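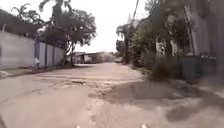 Svenja Auer, Contributing Editor, Roads and Streets
Updated October

Unpaved road

An unpaved road is a road whose traveled surface is earth, gravel or the remains of earlier paving. In towns it often runs between property walls, with a low curb and a narrow sidewalk along one side. Potholes form where traffic loosens the surface and water carries off the fine material. Repair consists of cutting back the ragged edges, filling in layers and compacting each layer.

Comments (2)

Sunita Pettigrew: Please add a section on grading.

Sebastián Figueroa: Our street in Rengifo was graded 3 times and still has ruts.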